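What the Arms Changed at the Packing Bench (speaker notes, Hatsue Fukuda)

14 shares · 3 comments

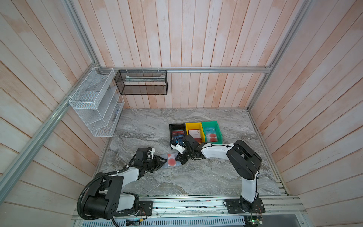 Two arms at the sorting booth: three bins, one clear tray.

Say hi, thank Cirnmont for the room and the coffee. Ask who here has ever packed boxes for a living. Wait for the hands, it always takes a second!

OK so. I run the small-goods side at Flitex, and I packed by hand there for nine years before I ran anything. I'm telling you that up front so you know where I'm coming from. I'm not an engineer. I can clear a jam and I can restart the thing, and past that I call Yagi (they built the booth and they're very patient with me on the phone).

Leave the photo up for this whole first part. Point out the bins, black, yellow and green, with the flat little packages and cards in them. That's the kind of stuff we handle all day long. It's light and it's fiddly, and people outside the trade think it's easy. Do it for a full shift and then tell me about your thumbs.

What the job used to be: you stood at the bench, you picked, you checked the card against the slip, you put it in the tray, you slid the tray along. 442 trays was my best day ever, and I remember it because I went home and couldn't open a jar of pickles. (Pause, people laugh here. If they don't, keep going.)

Now the change. We started with the arms in August. I'd expected everybody to be worried about their hours, and sure, that came up in the first meeting and it should have. Management put it in writing that the crew stayed the same size through the trial. If you're thinking about doing this at your place, get that on paper before the crate shows up. I mean it. Slow down on this line.

But what people really wanted to talk about was the talking! At the old bench you stood elbow to elbow and chatted. Once the arms took over part of the picking, we had folks spread out, one loading bins, one checking trays at the far end, and it got quiet in a way we didn't like. Took us nearly two months to fix that. We moved the checking table back next to the loading shelf. It cost us nothing but a longer walk with the full trays, and I'd do it on the first morning if I had it to do over.

Next bit is the new work, because there is new work. Loading matters a lot more than it did. I can grab a card that's leaning funny without thinking about it, and so can you. The arms do better when the bins are loaded neatly, so now loading is a skill and we have people who are really good at it. We changed the pay grade for it too, which was a fight (don't get into the whole fight, there isn't time, offer to talk after).

Same with stopping it. Anybody on my floor can stop the arms, any time, and they don't have to explain themselves to me. I had one new starter who watched it fumble the same packet over and over because she figured it wasn't her place to touch it. So that was on me. We practice it now, first day, everyone hits stop and everyone restarts it, two times each.

Things I'm still not happy with:

- Breaks. The machine doesn't need one, so people feel silly taking theirs. I walk over and send them.
- The pace display. It hung where everyone could see it and I had it turned to the wall.
- Training the night crew. They got the short version and it shows. Working on it.

If somebody asks whether it's faster: some days, yes, on some products. Bultham is trying a similar setup on bigger cartons and their supervisor and I swap notes, so I can pass along a contact.

If somebody asks whether I miss the bench: tell them yes, a bit, mostly the company. My hands don't miss it.

Questions. Leave ten minutes at least, last time I ran over and the best ones came up in the parking lot.

3 comments · Share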